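Door handles, grasp offsets and a smaller action space

September 23, 2026

I have been putting off writing up the handle results until the second batch of trials was finished. It now is, so these are my notes on the laundry task and on the change to the action representation that we have been calling Clornia.

The baseline policy predicts absolute end-effector poses in the robot's base frame. On the Rorkham tasks, mostly drawers and cupboards, that worked well enough. On the washing machine it did not. Small errors in where the base was parked went straight through to the fingertips, and a door handle tolerates very little of that.
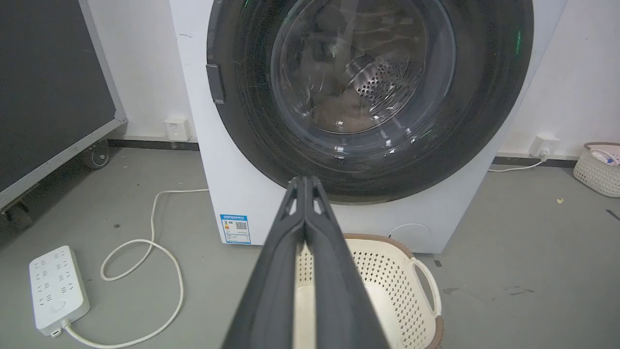

Clornia predicts each motion relative to the current wrist pose, in chunks of 16 steps, and discards the second half of every chunk before predicting again. The idea is old and I claim no credit for it. What we added is a learned offset from the wrist view, computed only once the fingers are near the target. At the distance shown, with the closed fingertips just under the black door rim and the handle off to the left, the offset head has the rim as a strong edge to work from. The glass is less helpful. Reflections move with the camera and the early models followed them, so we now mask the centre of the door during training for the approach phase.

Training used 211 demonstrations of the full sequence and 2000 short approach segments cut from older Dondside recordings. The older segments contain no washing machine at all. I expected them to do very little, and Dorota Makowska argued for keeping them. She was right. Removing them roughly doubled the number of missed first grasps.
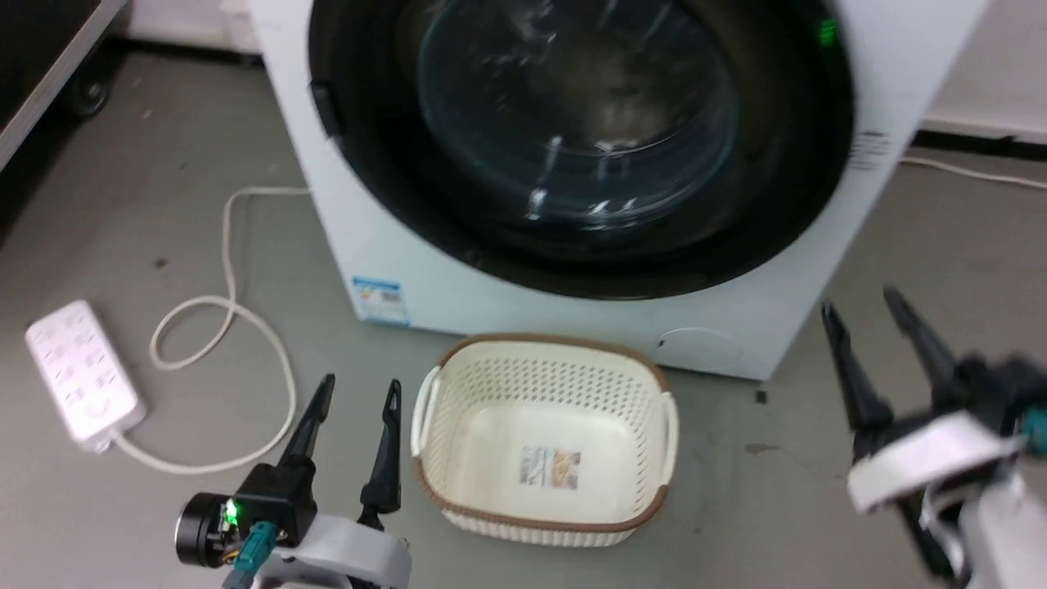

We ran 112 evaluation trials with the base position varied between runs. The relative policy opened the door on the first attempt in 94 of them, against 61 for the baseline under the same variation. Most of the remaining failures were late closures, with the fingers in the correct place but shutting after the wrist had begun to pull.

Unloading is another matter. Soft items at the back of the drum are still picked up unreliably, and the offset head contributes nothing once the wrist is through the opening. I have tried turning it off at that point and saw no measurable difference.

The Vergara planner has not been touched since March and still decides when to move from one phase to the next. Its timeout of 4 seconds is too short for a second attempt at the handle, so I will lengthen that before the next set of trials.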